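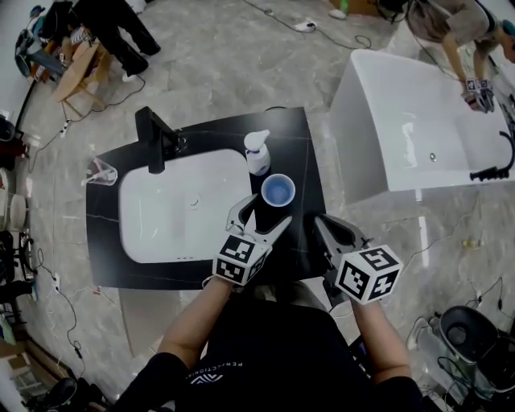 Photo: Gayan Gazi / Truvurard

Looking after your hand-held gripper pair: common questions

How often should I clean the tag cubes?
At the start of every session, please, and again after lunch if you're working around a sink or tub. A soft dry microfibre cloth is plenty. Go gently at the corners, where the printed faces like to lift, and if one has started to peel, swap the whole cube. We've all tried glue, and it never sits quite flat again!

My two grippers have different coloured fingers. Is that a problem?
Not at all. We've shipped white fingers as well as the gray and black ones, and you're welcome to run one of each. Just tell the setup page which is in your left hand and which is in your right, or the opening widths will come out wrong.

What should I practise on after changing fingers?
Something light and forgiving. A cup in a holder on the bathroom counter is a favourite at our Nonmont site, with both grippers working toward the middle. Do it slowly a few times before you move on to anything you'd be sorry to drop.

When do the finger pads need replacing?
We suggest every 200 hours, or sooner if they've gone shiny. Undo the 2 small screws at the base, slide the old pad off and press the new one home (part 904, sold in pairs).

Can I rinse them under the tap?
Oh, please don't. Wipe with a barely damp cloth and leave them open on a towel overnight.

Who do I ask about a sticky trigger?
Write to Gayan Gazi on the Trumska bench, and mention which hand it is.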